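Wudedex sim pack, three weeks in

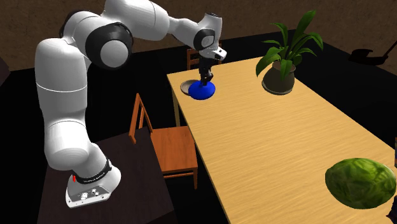
Quick one because I'm supposed to be packing. A few of you asked if the Wudedex pack from Prenon is worth the money. Short answer – yes, if you already have a decent graphics card. Mine is old and it complains.

What you get: 40 rooms, mostly kitchens and dining areas, one arm with a gripper, and a big folder of stuff to put on tables. Fruit, dishes, plants. They say 3,000 objects. Didn't check. Plenty of them are the same bowl in another color.

Good bits. Install was painless. Arm loads first try, joints limits already set. Swapping objects is a drag and drop thing and then you hit reset. I had a simple pick task going before lunch, which never happens to me.

Less good. Anything smooth and rounded is a pain to grasp with the default friction, turn it up before you do anything else. Docs are thin – the page on cameras is two paragraphs and a dead link. Wrote to support in March and got a reply from Behrouz Mohammadi the next morning, very helpful, sent me a config file that fixed teh lighting too.

Price is the sore point. Cheaper than the Wimar bundle, sure, but you pay again for updates after a year. Setareh says she'd stay with Wimar for that reason alone. Fair enough. She also has a budget.

Want to try stacking dishes next, and maybe my own table model if I can get the export to behave. If anyone has the friction numbers for the softer fruit, post them in the comments please, I'm guessing at mine.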